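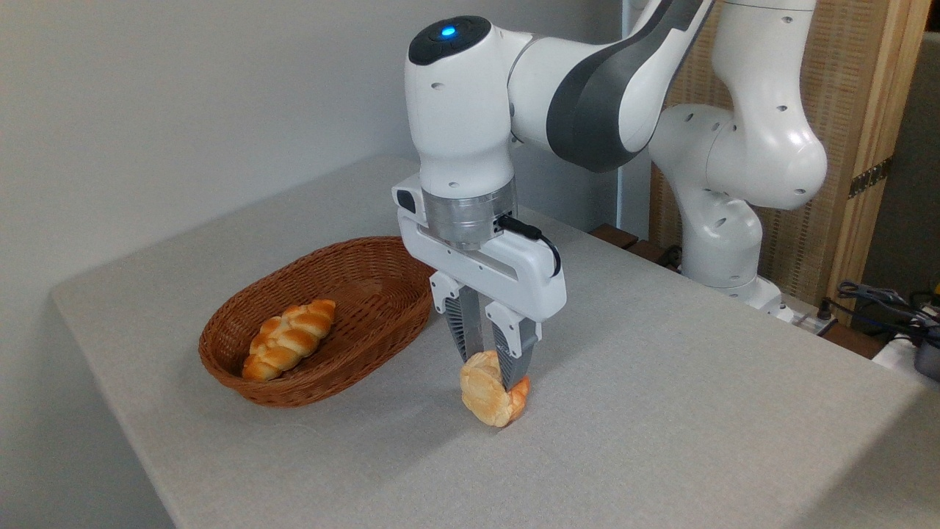
I'm hoping someone can help me with a tablecloth question, as I've now got myself thoroughly muddled. We moved to Dunside in August and inherited a big old dining table from my aunt, which I love dearly, but the top marks if you so much as look at it. I'd like something on it for everyday use, children and homework and all, and I keep coming back to a plain light grey with a fine texture to it, like the one on the table in my photo. My mother always had white damask, and I remember the ironing all too well! So what I'd like to know is, does a textured cloth really hide the creases, or will I be at the board every week regardless? And how much should hang over the sides? The table seats 6 and I don't want the little one pulling the whole lot down on top of himself. Thank you so much in advance, and sorry for going on.

Posted by tealeaf_dunside, Sep 14, 2025

marrowpatch
Hello, and welcome to the area! I've had a grey textured cloth on our kitchen table for years and would not go back to a smooth one. It does forgive creases, in my experience, as long as you take it out of the machine promptly and hang it while it's damp. I fold mine once over the line, give it a good shake and smooth it with my hands, and the iron only comes out at Christmas. Gravy is another matter, I'm afraid, so dab it with cold water straight away and don't rub. As for the overhang, the usual advice is a hand's length or a bit more for everyday, but with a small child about I would go shorter, or buy a set of those little clips that grip the edge of the table. Do put a felt underlay beneath it too. A cloth by itself won't save your aunt's table from a hot dish, and the felt stops everything sliding when somebody leans over for the potatoes. I bought mine off the roll at the market in Citham and hemmed it myself, a bit wonkily.

Wilora cookies: we use cookies to remember your settings and see which pages are popular. Accept all | Manage choices

biscuit968
just get a wipe clean one

hemline_and_co
I do agree that wipe-clean is easier with little ones, but please lift it off now and then to let the wood breathe, and don't leave it folded in the cupboard or you'll have the lines for ever. If you go for fabric, wash it once before you cut or hem anything. I lost a good bit off the length of a cotton one that way and it never fitted again, so it's a picnic cloth now, and a very nice one. Measure the table twice, add your overhang at both ends, and allow a little extra for shrinking and the hem.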